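Desk organizer: labels or no labels?

Last updated 31 December 2022

darkmatte_6
Set up a wooden organizer on my black desk, the kind with a tall divider, stepped tiers on the right and a small drawer on the left. I labeled the compartments in Chinese – the back tier has one for hydrating spray. My partner says labels on a desk are overkill. Opinions?

Prarkemau
Overkill. You know where your own spray is. I bought 161 labels from Skurirar and peeled most of them off by January.

clindex2
Disagree. If two people share a desk, labels are the only thing that keeps it tidy. Tall bottles in back, short stuff in front.

Prarkemau
Fine for sharing. For one person it's extra work, and cheap labels leave glue on the wood.

Darko
Warm them with a hair dryer first and they come off clean. I'd label the open compartments and leave the drawer alone. Drawers end up holding whatever fits.

darkmatte_6
We do share it, so the labels stay for now. Yellow is easy to read against the pale wood. The drawer has no job yet – probably hair ties and cotton pads.
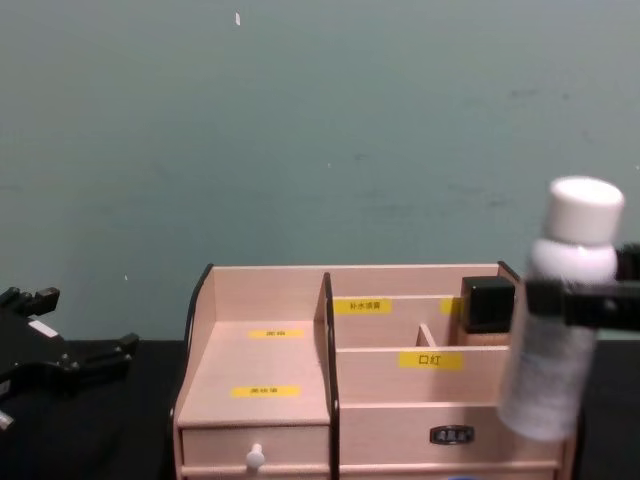

If the pads don't fit, they can go in the left compartment and the drawer gets the chargers.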